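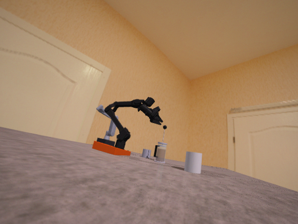
Four thousand goes at a coffee pot and not one cup of coffee to show for it, one reader of the Curkell newsletter complained last month, and the group at Altstead has not seriously disputed the point.

What it has instead is a paper. The Altstead team has been teaching a simulated robot arm to work a French press, a job most people manage before they are properly awake, and it now says that the order in which the practice runs are served up matters more than how many there are.

The method, called Skiltura, starts the arm very near the end of the task, with the gripper all but on the knob, and only moves it further back once it has stopped making a mess of things. Earlier attempts began from wherever the arm happened to be and hoped for the best. Those needed 4,000 practice runs to reach a decent standard. Skiltura got there in 1,032.

The authors also tilt the viewpoint and shuffle the crockery between runs, so that the arm cannot simply learn one table by heart. Cups are moved nearer or further off. The arm is expected to ignore them, and in early trials it took a firm interest in them.

There are limits. The press is always upright, the plunger always starts raised, and pushing too hard costs a few points where in a kitchen it would cost a shirt. Of 3 pressing speeds tested, the slowest failed most often, a result the paper calls "unexpected" and then leaves alone for 2 pages.

Rieger, the lab across the corridor, plans to try the method on a real arm in May. It has asked for a washable floor.

17 comments
Share 46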